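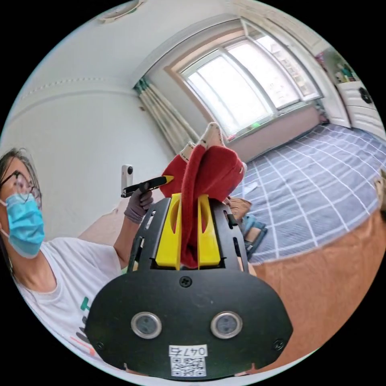

Can the Oltau hand-held kit be used in ordinary homes without a technician on site?
With one day of training, a pair of operators can set it up, record and pack away unaided, but calibration faults still have to be referred back to the office.

The rest of this report covers the second period of the Kevasbridge trial, up to the end of April. It follows the headings agreed with the programme office. Spending is reported separately.

Work done in the period

The kit was used on household handling tasks, mostly soft goods: folding, lifting from a bed or chair, sorting socks, turning garments the right way out. Rigid items were covered in the first period and were repeated only as a check after the firmware update. Nearly 3,000 recordings have been accepted to date. A further 361 were rejected at review and are kept in a separate folder. Of those, 109 were rejected for loss of position tracking and the others for a mix of causes, chiefly early stops and operators starting before the ready tone.

Tracking loss was concentrated in rooms with strong daylight from one side and plain walls on the other. Drawing the curtains halfway reduced it. We have added this to the set-up card, together with an instruction to leave patterned bedding in place where the householder agrees, as plain sheets gave the software too little to follow.

Condition of the kit

The gripper bodies have held up well. No plate has cracked and no lens has needed replacing. The screws on the face plate work loose with regular use and are now checked at the start of each session. The supplier has been asked whether a thread-locking compound is permitted; no answer yet.

The yellow fingers are the main wearing part. They hold knitted fabric securely when closed on a fold, less so on a single thin layer, and they pick up lint, which has to be brushed off. Replacement pairs are charged at £185 including delivery, and we consider this high for a part that will need changing several times in the life of the kit. Pornlow, who distribute the kit here, have offered a lower price on orders of ten pairs or more. We have not taken this up pending the decision on the third period.

Each gripper carries a numbered label with a QR code. Scanning the code at the start of a session ties the recordings to that unit and its calibration record. The labels are small and scuff easily. Two became unreadable and had to be reprinted, and during that time the unit numbers were typed in by hand, with one error, since corrected.

Software

Recordings are transferred through the Ko desktop program. Version changes in the period were minor. Upload is reliable on a wired connection and slow on most home broadband, so operators now bring the storage cards back to the office. The review screen still cannot filter by unit number. Shirin Hashemi has written a short script that does this from the exported log, and it is in use by both reviewers.

The program reports a recording as complete when the gripper feed is present, even if the second video feed is missing. We found this during review, not through any warning. It has been reported as a fault and the supplier has accepted it as one. Until it is fixed, operators confirm both feeds before leaving the room.

Operators and households

Operators wear gloves and a face mask throughout, under the hygiene terms agreed with the households. Gloves do not appear to affect use of the gripper, although the power switch is awkward to press in the larger glove size. Arm fatigue was the most common complaint. Sessions are now broken into shorter blocks with the kit put down between them.

Changes from the plan

Kitchen tasks have been moved to the third period. The steam and splash rating of the sensor housing is not stated in the manual and we would not risk the units without it.

Next period

Kitchen tasks, subject to the rating.
Comparison of new and worn fingers on the same set of garments.
Retest of the completion check once the corrected version is issued.
A recommendation on purchase or return of the kits, with costs per accepted recording.

Decision requested

Approval to buy four replacement finger pairs at the current price, so that the comparison can start on time.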